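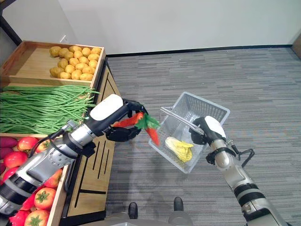 How should potatoes be set out on a tiered wooden stand?

Put them in the highest crate, packed in rows from the back, and let the front and sides fill last. Potatoes keep well at room temperature for a few days, so they can stay in place while the tiers under them are changed.

Produce corner, Prister Market Hall
May 1, 2022

The tiered stand went into the produce corner in March, replacing the two folding tables we had used since the shop opened. It was built by Gridska to fit the short wall, and the crates were kept shallow so that shoppers can reach the back of each one. The notes on this page go from the top tier down and finish with the baskets.

Potatoes
Yellow-brown ones, in the upper crate. One side of the crate is left bare for the next sack. The raised sides keep the rows from rolling, and the front edge is low enough to reach over.

Green beans
Laid lengthwise across the middle tier in one large bundle. We tried them in paper bags first and sold fewer. Long beans tangle if they are stood on end, so please lift from the top of the pile and put back what you don't want.

Tomatoes
Bottom crate, green tops up, with space between them. They bruise easily and are never stacked on this stand. The variety changes with the delivery from Hsieh Farm.

Purple sweet potatoes
Same crate as the tomatoes, at the far end. These have a small but steady group of buyers. They bake in around 15 minutes longer than a regular potato of the same size in our oven.

Side panel
Light wood like the crates, with long black grooves and a black stripe near the bottom. It stands straight on the carpet and can be wiped with a damp cloth.

Floor and wall
Gray striped carpet, white wall, thin black baseboard. The wall was painted before the stand came in.

Baskets
Gray plastic. Please return them to the stack by the register when you have paid.

Orders for whole crates can be left at the register or sent to Prister Market Hall, 214 Grekulell Street. Crate orders placed before noon are ready the next morning.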